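Informe de seguimiento – Talleres de papel y encuadernación Storside
Segundo periodo, hasta julio

Destinatario: Jin-sol Ma, Fundación Grasent

1. Actividad realizada

El programa de oficios en los barrios del norte ha mantenido los seis grupos previstos en la solicitud. Las inscripciones acumuladas suman 453, con más demanda en los turnos de tarde. El grupo de mañana de Seol empezó con tres semanas de retraso por las obras del acceso y recuperará las sesiones pendientes en septiembre.

Woo-jin Ahn ha impartido los módulos de plegado y cosido. Nam-gil So se ha hecho cargo de restauración básica, que en el primer periodo quedó sin docente. El manual de clase está revisado hasta el capítulo cuatro – faltan los esquemas de costura japonesa, que se entregarán con el próximo informe.

2. Gasto

De la partida de materiales se han ejecutado 2981 euros sobre un total aprobado de 3577. El papel de gramaje alto ha subido desde la firma del convenio y hemos cambiado de proveedor para el cartón. La diferencia se destinará a hilo, cola y recambios de cuchilla. No se solicita ampliación.

La partida de alquiler no presenta desviaciones. Las facturas de Grina correspondientes a transporte se adjuntan en el anexo B, salvo la de junio, que llegó con un error en el número fiscal y está pendiente de rectificar.

3. Incidencias

Dos grupos han tenido una asistencia irregular en las últimas semanas del curso. Sang-wook Hwang ha llamado a los inscritos y la causa más repetida es el cambio de horario laboral en verano. Proponemos adelantar el cierre de esos grupos en la próxima edición.

La guillotina grande sigue en reparación. Mientras tanto se corta en Seol y se traslada el material ya preparado.

4. Próximo periodo

Joon-young Ham coordinará la muestra final de trabajos y enviará la propuesta de sala antes de agosto. Quedamos a la espera de su conformidad con el cambio de calendario para abrir las nuevas inscripciones. 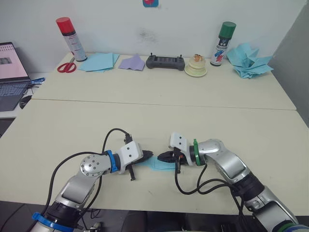

Con la conformidad remitiremos también el listado definitivo de grupos y la factura rectificada de junio.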